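November 10, 2003
By Tahsin Fakir

I've been through the new Gillent arcade on Watcombe Street four times since it opened in June, and I still like it more each visit! The architects kept the old brick front (it was a hardware warehouse once) and tucked 30 small shops behind it, all facing a covered walk wide enough for strollers. Parking is 164 spaces around back, so the street side stays pleasant. My one gripe is the signs, which are tiny and gray on gray. The corner bakery space is the best of the lot, with tall windows on both sides and room for a few tables. Go in the morning when the light comes through.
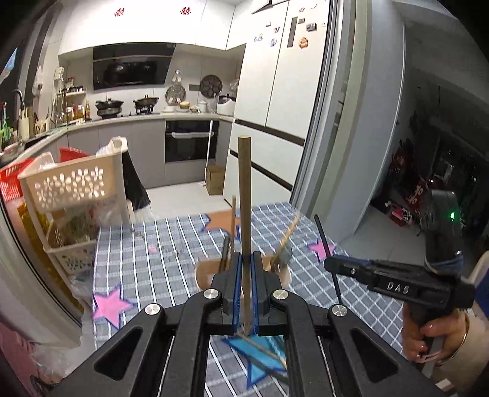 Is the upper floor open to shoppers?
Only the east half, up the stairs by the bakery. The rest is leased as offices.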